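Korkero surf and wind log — README

I've been writing down the wind and swell at Korkero beach every morning before work, and a few people at the board shop asked if they could have the numbers. So they're all in one file now! It covers 134 mornings, with a few gaps where I slept in. 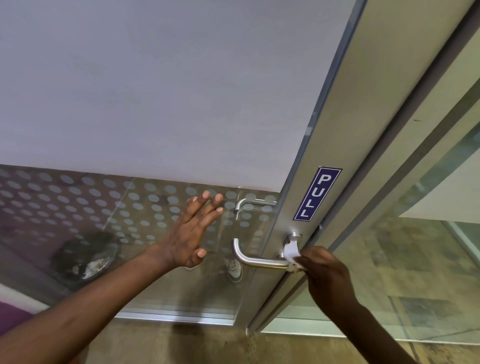
By the Korkero log keeper
Last updated in July

What you get is one row per morning: wind direction, wind strength, swell height in feet, tide going in or out, and a comments column where I ramble a bit. Wind comes off my handheld meter, held up at the end of the Indden jetty. Swell height is me squinting at the jetty posts, so treat it kindly.

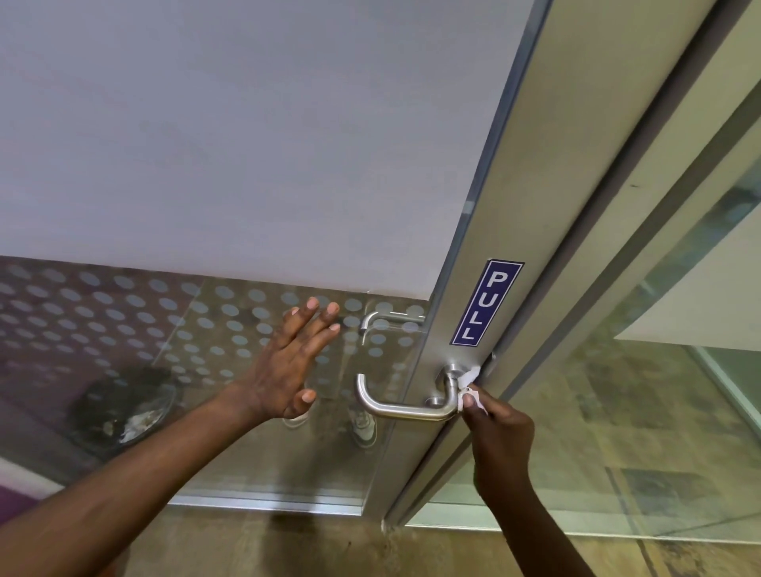
Wiping the lever handle on the door marked PULL.

I rate each morning from 0 to 4. A 4 means clean lines and a light offshore, and a 0 means I went back to bed. There are 51 mornings with no rating at all — mostly early ones, from before I'd thought of it. Please don't read a blank as a zero (I did that myself in the first chart and it looked like a terrible spring).
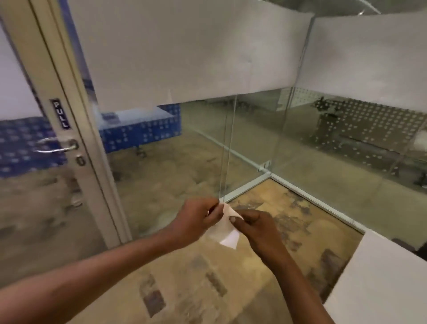 Southerlies are the tricky ones. The Pendunden headland blocks them, so the meter says next to nothing while it's howling around the corner at Caruso. I've put "shadow" in the comments when I could see whitecaps out past the point, but I only started doing that in the second notebook.
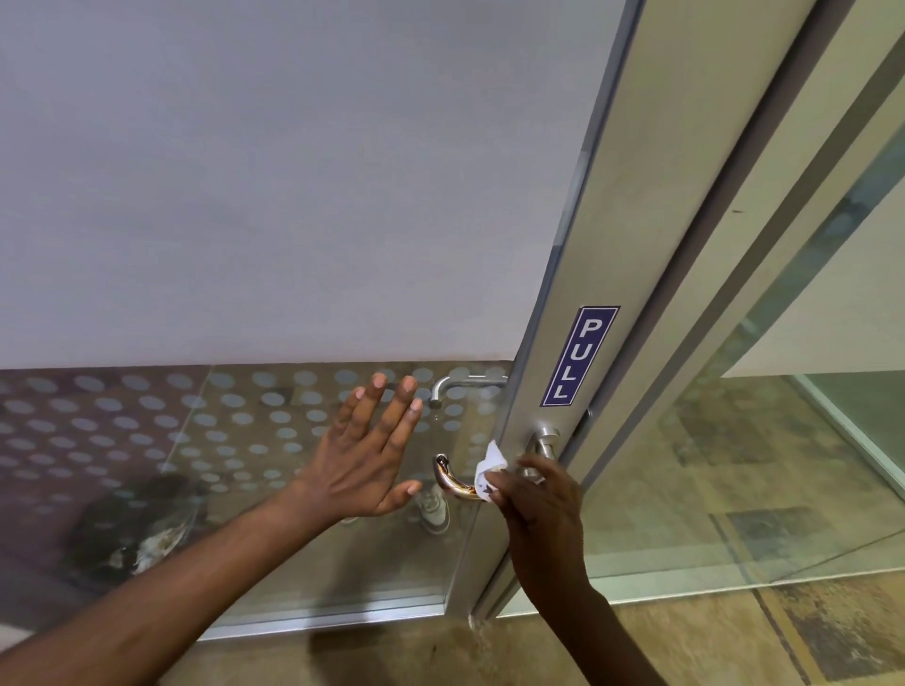

Tissue on the curved door handle, other hand open near the glass.

Known problems: the meter battery died on a Tuesday and I guessed the wind for 3 mornings, marked "g". Tide times are copied from the shop calendar. Use the file however you like, and if you surf Caruso and keep notes of your own, I'd love to add them.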